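Subject: Re: [hitero-swap] Household table in April
Date: Saturday, March 9, 2024

> Last time the household table was full before noon and
> people left bags on the floor. Can we ask everybody to
> sort things at home first? Also, is the hall at Harus
> confirmed or not yet?

Hello all,

Yes, the hall at Harus is confirmed. The rent is 3,000 for the day and it is already paid. We have 17 tables, two more than in the autumn. 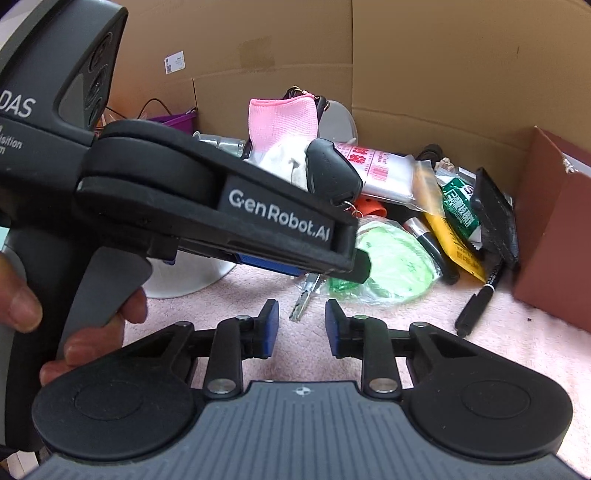 About the sorting I agree, but I would like to keep the rule simple. Please put textiles in one bag and hard things in another, and write on the bag which is which. Household objects piled up against a cardboard wall, with a fuzzy pink towel in front, are difficult for a visitor to look through. If you can bring flat boxes, they are better than deep ones.

The bus from Noiphan is number 107 and it stops in front of the hall. Those who come by car, please use the parking on the Bratonell side.

I still need to know who can open the door at eight.

Best regards,
the Hitero swap list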